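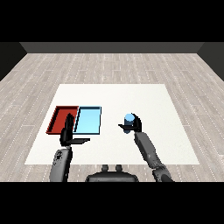
Tendthorpe Department of Corrections, Property and Supply Office

Visitation Intercom Unit, Model 1549

The Model 1549 is the standard intercom for non-contact visits at the Ekdale and Hawthorne facilities. Each unit consists of two handsets, a wall plate and a steel-sheathed cord. Units are supplied by Birkow and are issued to facilities in cases of 4.

Calls between a person in custody and an attorney must be placed on units marked for legal visits. Those units have no recording connection and may not be moved to general visiting booths.

Handset volume has 5 settings and may be adjusted from either side of the booth. A version compatible with hearing aids is available and must be provided on request.

Rated cord strength: 2000 newtons
Power: supplied from the booth panel
Finish: black or gray

Facilities requesting replacement units should submit a supply form signed by the shift supervisor. Damaged handsets must be returned with the form. Orders received after noon are processed the next working day.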